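So, Monday. I'd promised Leonie a full run of the fruit-to-plate task before lunch – the right hand picks up, the pink plate sits in the middle, the left hand stays out of the way. Easy! We'd done 112 of them the week before with hardly a wobble.

On run 33 the right wrist stopped answering. No error, no beep, the software cheerfully telling me everything was fine.
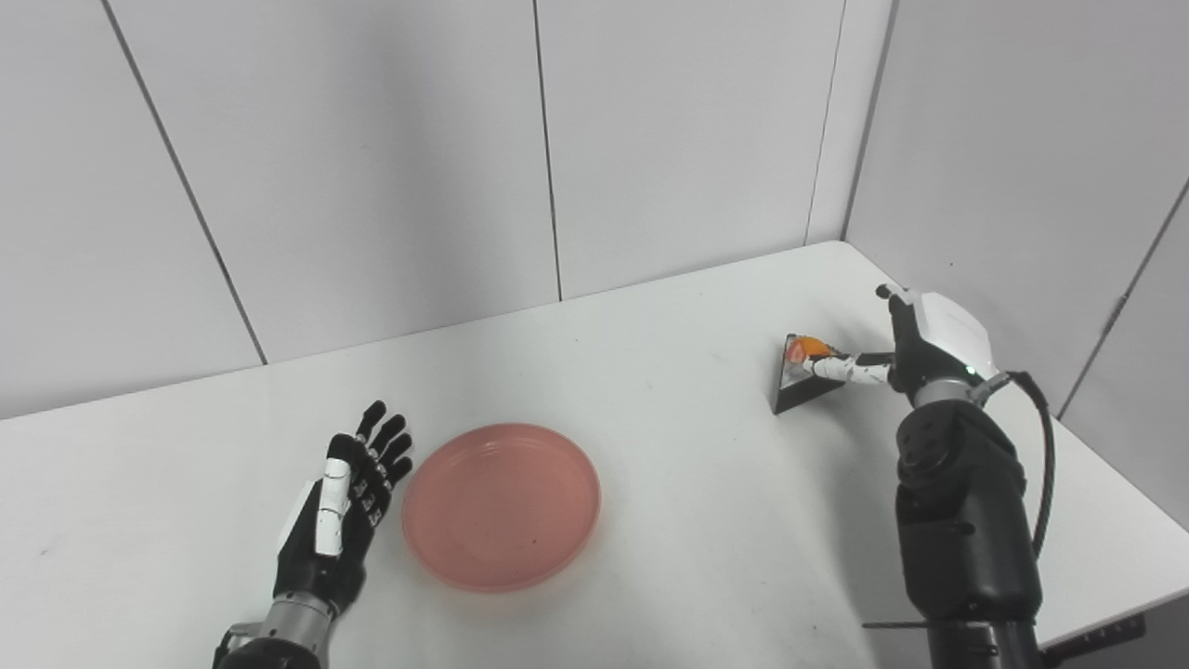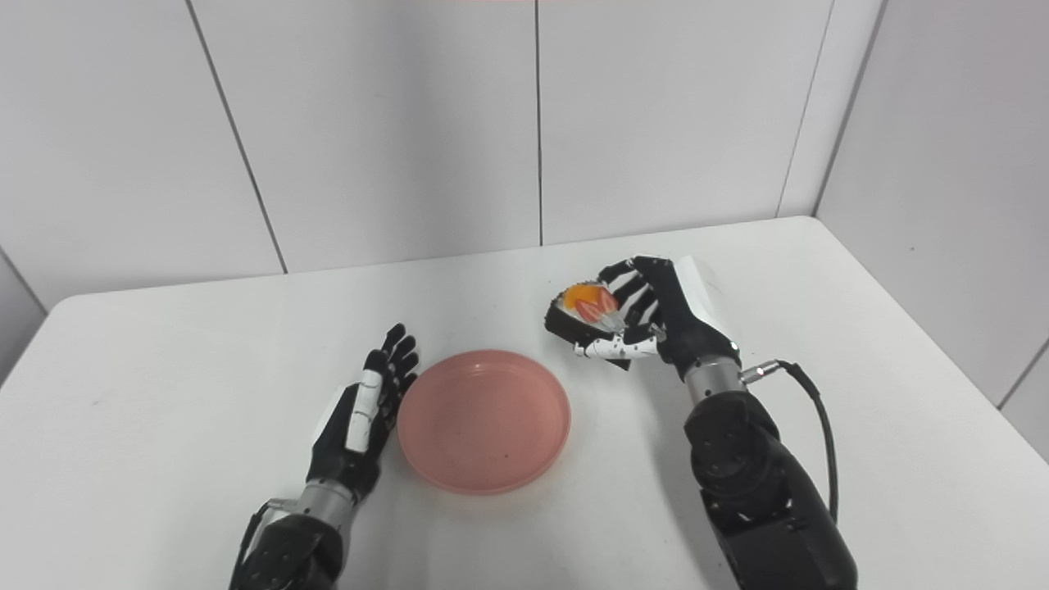
I did the daft thing and leaned in to have a look with the motors still live. Tshepo yelled, I jumped back, and a second later the wrist woke up and swung round to where my ear had been (I've still got the ear, thanks for asking). We hit the stop button and I went and made a very strong tea.

The culprit was a cable connector that had worked itself a bit slack. Tshepo has clamped it now, and we've got a new rule – power off before anyone's head goes near the table. I'm redoing the last 20 runs tomorrow.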